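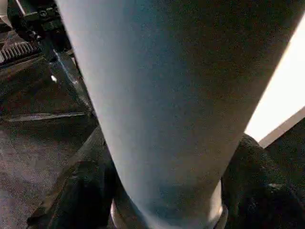 Standen bath aid scheme to grow after busy first spring

The home equipment loan scheme in Standen is getting bigger. Shower stools, raised toilet seats, grab rails, walking frames, all of it free to borrow for up to 100 days, and from July residents of Olmedo and Privton can sign up too. Until now it was Standen addresses only.

The town council voted the money through late in the evening, after a long argument over parking that had nothing to do with it. The scheme gets $3,081 for cleaning supplies and spare parts, plus use of the old print shop on Skistesov Street for storage. Rent free for the first year. After that, no word yet.

Panagiotis Georgiev, who runs the loan desk, said demand has been heaviest from people coming home after hip and knee surgery. "They get told on a Thursday, near enough, that they're going home tomorrow and they need a seat in the shower," he said. "Then the family is driving all over the county looking for one."

Shower stools go out fastest. There were 155 loans in the spring alone and stools were the item most often asked for, ahead of walking frames. Waiting list at one point. Georgiev said the desk now checks every returned stool before it goes back out, legs, joints and rubber feet, and that borrowers should do the same at home befor first use.
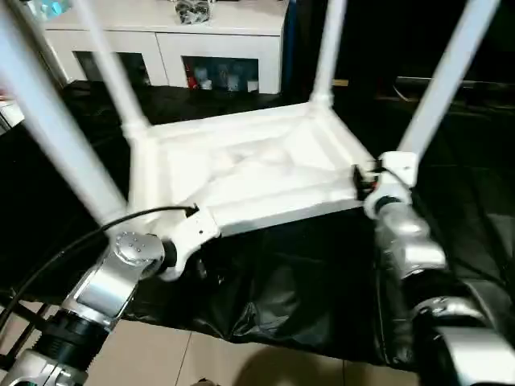

Worn feet are the usual complaint, he said, and they are cheap to swap. Cracked seats are not repaired, they get scrapped. Anyone with a borrowed stool that rocks on a level floor should stop using it and call the desk for a replacement, no charge.

Not everyone on the council was keen. One member asked why Standen should pay for Olmedo's loans. The answer was that Olmedo and Privton will each chip in from next year, amounts still to be agreed. Vote passed anyway.

Donations are wanted, clean and in working order please. No mattresses, no electric beds, no medicines. Drop off at the side door on Skistesov Street, 9 a.m. to noon. Borrowers need proof of adress and a phone number, and a relative or neighbor can pick up for them.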